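El Lultden se llevó el sábado un derbi de los que dejan afónica a media comarca, y lo hizo con un ensayo en el último suspiro ante un Agbayani que había mandado en el marcador casi toda la tarde. Hubo 1.062 espectadores en las gradas de Fevulow, la mejor entrada de la temporada.
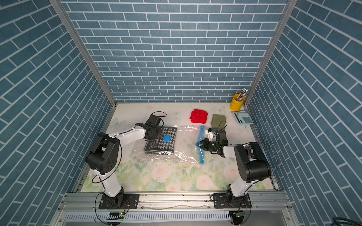 El club quiere ahora que la fiesta siga fuera del césped, y el domingo abrirá su local social para una comida de hermandad con las dos aficiones. Habrá mesas con estampado de rosas, como el de la foto, y caldereta para unos 300 comensales – quien quiera repetir, que llegue pronto, que ya sabemos cómo se las gasta la delantera.

La próxima jornada toca viaje al campo del Rimerier, con salida del autobús a las nueve de la mañana. Quedan plazas.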